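Indesis Two-Arm Bench Cell
Part no. 3227
Made and supported by Edura, Hirkstead

Contents: Overview | What ships | Setting up the table | Daily care | Repairs | Spares | Ordering

Overview

We love this little cell. It puts two arms on one table, close enough to share a job, and it comes apart with hand tools when something needs attention. Teaching labs buy it, and so do small research groups who would like to spend their week running tasks and leave the wiring alone. If you have set up a single arm before, the two-arm version will feel familiar by lunchtime on the first day (the second arm really does go faster!).

The current revision is the Major, which replaced the earlier cell in February. The frame is the same. The arm base plates have moved to a new hole pattern, and the cable exits now point away from the work area, so you can wipe the whole table down without unplugging anything.

What ships

Two jointed arms with base plates and bolts
Two grippers with one spare set of fingers each
Aluminum rail frame, in sections
Two arm power supplies
Stop button with cable
Hex key set and torque wrench
One roll of kraft paper
Two rolls of tape
Printed setup guide

Not included: computer, monitor, work objects, curtain or other backdrop.

Setting up the table

Build the frame first and get it level before any arm goes near it. Check the rails with a long spirit level in both directions, then across the diagonals. Thirty minutes spent on this will save you an afternoon of chasing odd errors later on.

Set the arms down with a second person helping. Start all four bolts on a base plate by hand, then tighten them in a cross pattern. Run each arm through its full reach at the slowest speed with your hand on the stop button, and watch the cables the whole way around.

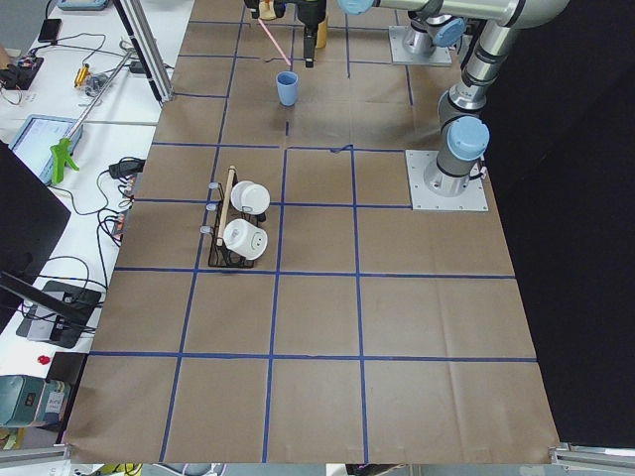 The paper cover is our favorite part of the whole product, and it is the cheapest thing in the box. Cut a single sheet to cover the table and lay it before the base plates go on, so that the plates hold it down for you. Then tape the grid. We like dark blue tape on brown kraft, which gives strong lines that people can call out to each other ("cup goes one cell toward the curtain"). Keep the lines straight, but don't fuss over a few creases like the ones toward the lower right, and don't worry if the paper lifts a bit where it meets the rails. What does matter is that the paper sits flat under the base plates. Put your larger props, such as a dish rack with mugs, where the nearer arm can get at them without its elbow swinging over the other base. Racks can straddle a tape line perfectly well. Just write down which line it was, and you can put everything back the same way on Tuesday morning.

Daily care

Wipe the gripper fingers with a dry lint-free cloth before the first run. Open and close each gripper five times and listen. A healthy one makes a soft, even hum in both directions.

Look over the joint caps. They are a push fit and can work loose if people use them as handles, so please don't! Press any loose cap home with your thumb until it clicks.

Follow the cables from the arm to the supply and make sure none of them has wandered under a rail. Replace the paper when the tape starts to curl or the surface tears.

Every 375 running hours, check the base plate bolts with the torque wrench and clean the dust out of the power supply vents.

Repairs

Most gripper repairs are done right on the table. Park the arm, power it down, remove the two screws behind the fingers and slide the finger set off toward you. The new set goes on the same way, and you can be running again before the coffee is cold.

The wrist unit is also a swap. Note the way its connector faces before you pull it. After fitting a new one, run the wrist check in the setup guide from page 23 onward.

Shoulder and elbow joints come back to us. Take the arm off with its base plate attached and ship it in the original foam. Anca Nistor runs our repair bench and will send you photos of whatever she finds inside, worn parts included, because she thinks you should get to see it too.

Spares

Finger set, black: 70-A
Joint cap, light blue: 70-B
Base plate bolt kit: 70-C
Kraft paper, full roll: 70-D
Grid tape, dark blue: 70-E

Ordering

Edura supplies the cell to order from Hirkstead. Please quote part no. 3227 and tell us the size of your table. For spares, include the serial number from the underside of the base plate.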